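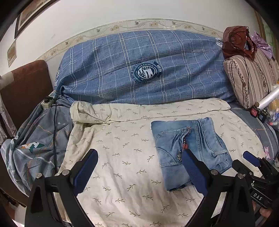
How hard is it to build a hand-held gripper at home? The mechanical side is very doable if you have a small drill press and some patience, and most of the time goes into getting the finger linkages to move without slop.

Blog > Workshop > Grippers

Projects Tools Parts bin About me

4 minute read

6 May 2018

So, where were we? Last time I left you with a pile of black linkage bars on the bench and a promise that I'd have the whole thing closing properly by the next post. I sort of do! It closes. It opens again too, which took an extra evening and some language I won't repeat.

The short version is that I'd drilled the pivot holes a hair too big. When you squeezed the trigger the fingers came together fine, but you could wiggle the tips side to side by a good 3 mm, and that's no good if you're trying to pinch one layer of cloth and leave the one under it alone. I tried shimming with tape (don't), then with strips cut from a soda can (better, but it squeaks), and in the end I gave up and made new bars.

Charmaine Van Wyk let me use the drill press over at Jostport, our shared workshop, and she also talked me into clamping each pair of bars together and drilling them as one. I'd been marking them out separately like a fool. Two pairs later I had bars that matched, and the wiggle was pretty much gone. I reamed the holes by hand after that, a bit at a time, trying the pin in between – slow work, but I had the radio on and didn't mind.

I've named this version Deston, by the way. The last one was Wubshet and it now lives in a shoebox, minus its springs.

The pads are my favorite part. They're dark blue and ribbed, and they grab fabric so much better than the smooth ones I started with. Smooth pads were okay on a cardboard box and hopeless on a pillowcase. I did glue one on upside down at first and had to peel it off with dental floss, which works great if you warm the glue a little with a hair dryer. Clean off every bit of the old glue before you stick it back down. I skipped a corner and it lifted the next day.

Laundry is where I want to end up with all this. I know, I know, everybody wants the laundry robot. But before I hang any motors on it I want to know what the fingers themselves can do with a person's hand behind them, and the sofa has turned out to be a decent workbench. It's low, it gives when you press down, and a folded pair of anything shifts on it in ways it never does on a hard table. Denim is its own kind of trouble. All those seams and metal bits are thick enough to prop the fingers apart, and then the thin part beside them slides right out. A printed sheet has the opposite problem: you go in for one fold and come up with 4.

Valquíria Brito wrote to me after the last post to ask why I'm not using suction. Fair question! I did try a little suction cup on a T-shirt and mostly it pulled air straight through the knit. It might do better on a raincoat. I'm sticking with fingers for now, but if you've had luck with cups on cloth please do write and tell me what you used.

Things still bugging me: the return spring is too strong, so my hand is tired after 10 minutes, and the trigger has a sharp edge I keep meaning to file. I also want the finger tips thinner. They're fine for grabbing a hem that's standing up but clumsy for getting under one that's lying flat. I have a softer spring coming in the mail, and I've roughed out a new tip in scrap wood just to check the shape.

After that comes the wrist, and I'm still going back and forth on it. One drawing has a plain hinge and the other has a ball joint. The hinge would be done in a weekend. The ball joint would be a lot nicer to use and I'd probably still be complaining about it at Christmas. The wrist version is going to be called Trurnura, so at least that much is settled.

If anyone wants the drilling pattern for the bars, leave a comment and I'll scan it. My handwriting's terrible, so ask if a number looks wrong.

Older posts Newer posts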